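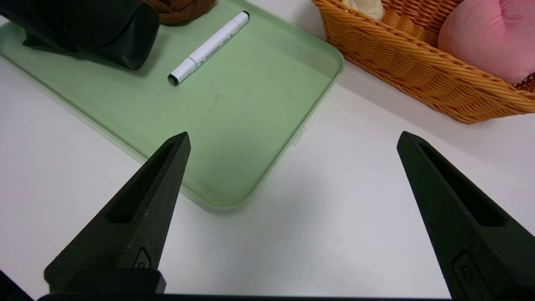
The old version of this page told you how to book and then went quiet about everything that happens afterwards, a customer wrote to us in July, and could we please say whether the plates go back clean or dirty. They go back dirty. The rest of the answers have been rewritten as well, and we have added the questions that come up most often on the phone.

Sullby Table Hire: Frequently Asked Questions

Last updated September 19, 2024

BOOKING

What do you hire out?

Tables, chairs, tablecloths, crockery, cutlery, glasses, serving trays, baskets, jugs, tea urns and a small number of cake stands. We don't hire marquees, lighting, heaters, bouncy castles or sound equipment. We don't supply food, drink or waiting staff.

How far ahead should I book?

For summer weddings, as early as you can. July goes first every year. For funerals and wakes, ring us. We can often put an order together for the next day, and we don't charge extra for short notice on those. For everything else, two weeks is usually enough.

Is there a minimum order?

Not if you collect. For delivery there is a minimum, and it depends on your postcode. It is shown on the order form once you have typed the postcode in.

Can I hold a date without paying?

Yes, for eight days. After that we need the deposit or the items go back on the list. We send one reminder by email before the hold runs out. Please check your junk folder.

I booked online and the page says "pending". Is my order confirmed?

No. "Pending" means that we have the order but have not checked it against the stock. Confirmation comes in a separate email with an order number. If you have heard nothing after two working days, ring us.

What is Skusosia?

It is the booking system we use. Your confirmation and invoice will come from a Skusosia address and your card statement may show that name too. You don't need to open an account with them to hire from us.

Can I change my numbers later?

You can add items at any time if we have them. You can take items off until a week before the hire date and we will reduce the bill. In the last week you can still take items off, but the price stays the same.

How many guests can you cater for?

Our full stock of the plain white crockery covers a sit-down meal for 1000 people. The patterned ranges are much smaller. If you want one pattern across every table at a large wedding, ask before you print the menus.

THE ITEMS

What sizes do the tables come in?

Long tables come in four foot and six foot, and round tables in five foot and six foot. All of them fold. Six people sit comfortably at a six foot long table, or eight if someone is at each end and nobody minds elbows. A five foot round seats eight. A six foot round seats ten.

Do I need tablecloths?

It's up to you. The white-topped tables are fine uncovered for buffets, craft days and children's parties. The older brown ones are marked and most people cover them. If you would like white tops, write it in the notes box on the order form. We can't promise them in busy weeks.

What is the Khunthong range?

Dinner plates, side plates and bowls in a blue glaze with a darker rim. It is heavier than the plain white and takes up more room in the crate, so allow for that if you are collecting in a small car. There are no matching cups. Most people put the white cups with it.

Are the cups and plates dishwasher safe?

All of them are, including Khunthong. The gilt-edged tea set is the one exception and must not go in a dishwasher. It comes with a card in the crate saying the same thing.

Can the baskets be used for food?

For bread, rolls, wrapped food and whole fruit, yes. Line them with a napkin or greaseproof paper first. Please don't put anything wet or greasy straight into wicker. We can't get it out again, and a stained basket is charged as a lost one.

Can the plastic trays go in the oven?

No. They can't go in the microwave or under a heat lamp either. Don't put a pan straight from the hob on them. They are meant for carrying things and for cold food.

Can I choose the colour of the trays?

Only by asking nicely. We try to send trays that match each other, but they are listed as "assorted" and priced as assorted.

Do the urns need a special socket?

No, an ordinary household socket will do. The large urn is rated at 2000 watts. Don't run it from an extension lead that is still wound on its reel, and don't plug two urns into the same double socket. In older village halls, ask where the fuse box is before the guests arrive. The large urn takes the better part of an hour to boil from cold.

COLLECTION AND DELIVERY

Where do I collect from?

272 Tuneseo Road, Sullby. The entrance is at the side, past the tyre place. There is a bell. Sat navs tend to send people to the far end of the road, where there is a barrier, so come in from the roundabout end.

Will it fit in my car?

Crockery crates are the size of a supermarket shopping basket and two will go in most boots. Four foot tables fit in a hatchback with the seats down. Six foot tables don't fit in most cars whatever you do with the seats. Round tables need a van. We won't tie tables to a roof rack for you and we would prefer you didn't do it yourself.

Do you carry the tables inside?

We carry to the first ground-floor room with a clear way in. Upstairs rooms, long garden paths and gravel need to be agreed when you book. There is a charge for stairs. If there is a lift, please measure it.

Do you set up?

Not as standard. We can put tables up and take them down again for a fee, but we don't lay them.

Does somebody have to be there for the delivery?

Yes, someone has to check the items off and sign. It doesn't have to be the person who booked. If you are using a hall, make sure that whoever has the key knows what time we are coming. A wasted journey is charged at the full delivery price.

What if something is missing when I unpack?

Ring us the same day. If we packed it short, we will bring it out to you at no charge if there is time, or refund it if there isn't. Claims made after the event are harder to sort out and we may say no.

RETURNS

Do I have to wash up?

No. Scrape the plates, empty the glasses and put everything back in the crate it came in. Cups go rim down. Cutlery goes loose in the tub, and please check the bin bags for teaspoons before you tie them. If you do want to wash up, there is no discount, and everything goes through our machine again anyway.

What about tablecloths?

Shake them out and put them in the bag provided. Don't wash or soak them. Wax is best left alone. If a cloth is damp, please don't fold it up in a closed bag over a weekend. Mildew doesn't come out and we have to charge for the cloth.

How are breakages charged?

By the piece, at the replacement price on your order form. We don't charge for the first broken glass on any order. Please put broken items in a separate box marked BROKEN and send them back with the rest so that they can be ticked off.

What if I find a fork three weeks later?

Bring it back or post it, and we will refund what you paid for it. The same goes for anything else, up to six months.

Can I keep the items an extra day?

Often, but ask first. Someone else may have them booked. Late returns without notice are charged at the daily rate for the whole order and not only for the part that is late.

PAYMENT

How do I pay?

By card, by bank transfer or in cash at the counter. We no longer take cheques. Schools and parish councils can have an invoice on thirty-day terms.

When do I get my deposit back?

Within a week of the items being counted in. It goes back to the card or account it came from. In July and August it can take longer.

What if I have to cancel?

If you tell us more than four weeks ahead, you get everything back. Between four weeks and one week, we keep the deposit. In the last week the full hire charge is due, though we will move the booking to another date once, free of charge, if the stock is there.

Do you give discounts to charities?

Registered charities get a reduced rate on tables and chairs. Put your charity number in the notes box. It doesn't apply to crockery or delivery.

My question isn't here.

Use the contact form or ring during opening hours. If you already have an order number, have it to hand.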